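Skatby open day, 3 September 2018

Skatby opened its Zerstead studios to media buyers on Monday. The channel will carry 40 hours of regional programming a week from March.
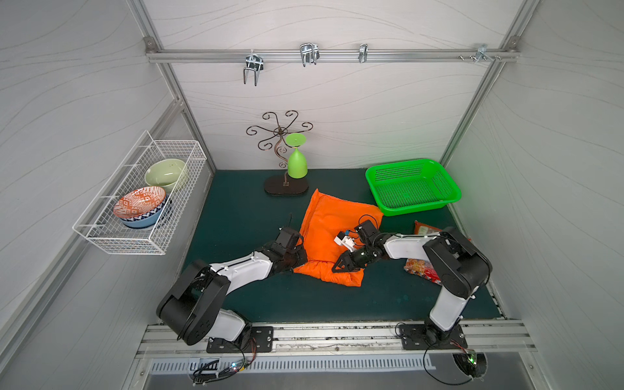 Svenja Reuter asked whether the 500 spots on offer included breakfast. They do — at the daytime rate.

Playout runs on Jurndale, with a second system on standby.

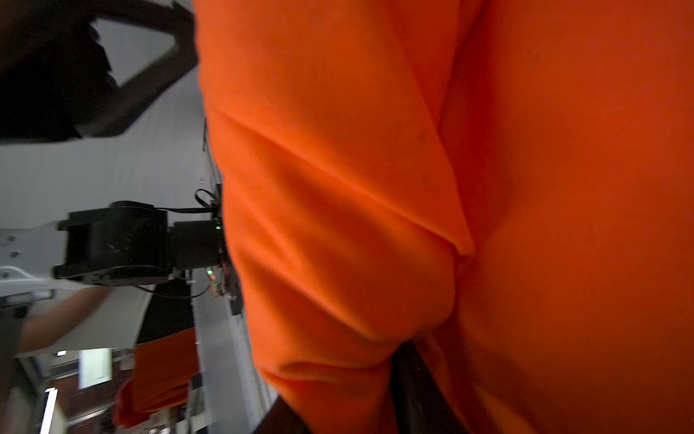
Sponsorship of the evening bulletin is sold separately, and Cù holds the first option.

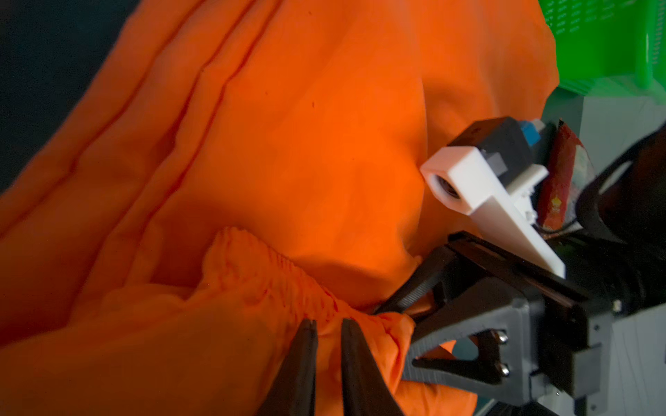
Orange fabric, close up.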